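**Bright-and-brushed finish** is a way of finishing small metal goods in which mirror-like chrome and finely lined, satin metal are used side by side, often with a painted or colored body. It shows up on desk tools, kitchen gadgets, faucets, lighters and radios, and it is one of the most likable looks in everyday hardware.

## The two surfaces

Polished chrome gives back a sharp reflection. On a flat panel the reflection is nearly true, but at a rounded corner the room gets squeezed into wonderful ribbons of silver, gray and black. Brushed metal does something quite different: its fine parallel lines, left by an abrasive belt or wheel, scatter the light into a soft sheen. Set one against the other and each looks better!

Color matters too. Blue is a great favorite next to chrome, and even a thin line of it along an edge can liven up a plain shape. The Drenix catalog once listed 17 blues for its small goods, and collectors still argue happily over which is which.

## Looks in use

Lighting changes everything. Against a pale background the chrome turns light and airy, while anything dark close by is drawn across it in bent stripes. Screws are often left in plain view, as on the Pratoletti pieces, where the little round heads are part of the charm.

A blue and chrome device seen end-on, with a block of brushed silver metal standing in front of the polished head. A small round screw head is set into the chrome near the right side. 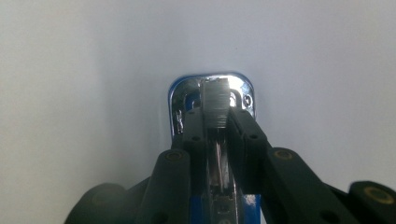
## Care

Chrome is wiped with a soft, slightly damp cloth and then dried. Brushed parts are wiped along the lines, never across them. Steel wool and gritty cleaners scratch both surfaces.

## See also

- Chrome plating
- Satin finish
- Enamel paint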